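# Reconciliation

The count for Owino Ward was adjourned at 9:40 pm with one paper unaccounted for. Sandro Caruso recorded the fact on the reconciliation form, in the box provided, and initialled it. The form allowed a discrepancy only where a cause was stated. He left the cause blank.

The booth at Zanwood Hall had issued 548 ballot papers. The stubs agreed with the roll, and the roll agreed with the tally kept at the door. The box had been opened under seal and emptied onto the trestle, and its contents had been counted twice by hand and once by the Jenolix sorter. All three counts returned 547.

The margin after preferences was 3.

Wycliffe Tanui was scrutineer for the trailing candidate. He had brought a folding chair, a clipboard and a thermos, and he had objected to four papers during the evening, each time by raising a pen and waiting to be noticed. He now raised the pen.

"One paper doesn't change it," Caruso said.

"No."

"You want it noted anyway."

"I want it noted as unresolved. You've got 'minor' pencilled in the margin."

Caruso rubbed out "minor". The form was printed on thin stock and the rubber took some of the line with it.

Outside, the leading candidate's supporters had begun to sing. A pastor from the coast road had told them in August that the ward would be given a sign before the result, and on polling day a double halo had stood around the sun from two o'clock until nearly four. Most of the people in the queue had photographed it. By evening the photographs had been passed around with the candidate's initials traced in the cloud, and the Ernidholm office had received over 400 messages asking whether the count was still necessary.

Caruso had drafted the reply himself. It said that the count would proceed under the Act. It did not mention the sun.

"Did you see it?" Tanui asked.

"I was inside."

"I went out for the second half. It was quite bright." He unscrewed the thermos. "Ice crystals, I understand. They're hexagonal. You get the first ring at twenty-two degrees and the other one a fair bit further out."

"Your people didn't claim it?"

"We discussed it. We were too slow."

The procedure for a missing paper was set out in Part 7 of the handbook. The officer was to inspect the box, the inside of the lid, the voting screens, the bins, the floor to a distance of two metres from any table, and the sleeves and clipboards of all persons present. Caruso read the list aloud. He then carried it out in order, with Tanui following a pace behind and ticking each item on a copy.

The box was clear. Under the lid there was a strip of tape left from an earlier election, with nothing stuck to it. The screens were cardboard, folded along three seams, and each had to be opened flat. In the second one they found a shopping list and a drawing of a horse. Neither was a formal vote. Caruso put both in an envelope marked "Other" and sealed it.

The bins held how-to-vote cards, a banana skin and a great many paper cups. Tanui held the torch.

At 11:15 Caruso inspected the sleeves of the two clerks, who were asleep in the kitchen and did not object. He inspected Tanui's clipboard. Tanui inspected his. The clerk nearer the stove woke up and asked whether it was over, and was told that it was adjourned.

"There's the other possibility," Tanui said. "Somebody walked out with it."

"It happens."

"Does it have a box on the form?"

"There's 'Removed by elector'. You need a witness."

They went to the door. From the step they could see the verge, the car park and the bus shelter, 70 metres off on the far side of the road. The singing had stopped. Most of the supporters had gone home, and those who remained were sitting on the low wall with their phones lit. One of them, an older woman in a raincoat, got up when she saw the two men and came over with a paper in her hand.

She had voted at ten past two. She had numbered every square and folded the paper, and then someone had called out about the sky, and she had gone out to look. She remembered the paper when she got to the shelter. By then there was a line for the hall, and she did not want to push in. She had kept it in her coat all afternoon, and had waited to ask whether it could still go in.

Caruso said that it could not. The poll had closed at six.

"Even though it's one of yours?"

"It's certainly one of ours," he said. He checked the initials on the front. They were his. He did not unfold it.

She asked if he wanted to know which way it went. He said he would prefer not to, and Tanui said the same a moment later. She looked at the two of them and put it in the envelope Caruso was holding open. Then she signed as witness to her own removal of it, after Caruso had satisfied himself that nothing in Part 7 prevented this.

He resumed the count at 11:52 pm, entered the cause, and closed it at 11:54. The declaration would be made at noon. Tanui folded his chair.

"They'll say it was the halo," he said.

"It was the halo. It cost somebody a vote."

"Will you put that in the report?"

Caruso considered the box. It was four centimetres wide — enough for a short sentence in small writing. He wrote "Elector left booth before depositing paper. Weather." He initialled it, and Tanui countersigned, pressing lightly on account of the worn patch.

They stacked the trestles. The clerks carried the sorter out to the van between them and strapped it down, and Caruso turned off the lights from the switch beside the stage, one row at a time, while Tanui stood at the door with the torch.
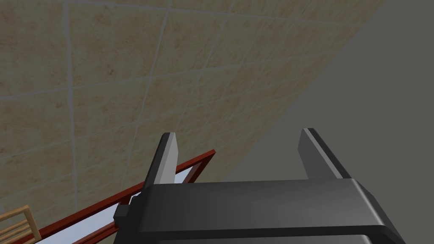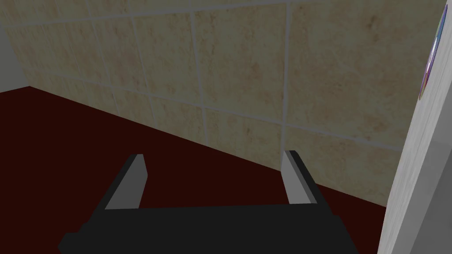
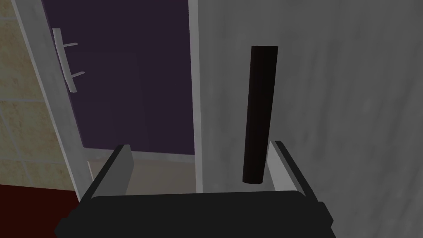 *Two-fingered gripper, three views.*

"Reconciliation" is the second of the Ernidholm stories. The first dealt with the boundary review.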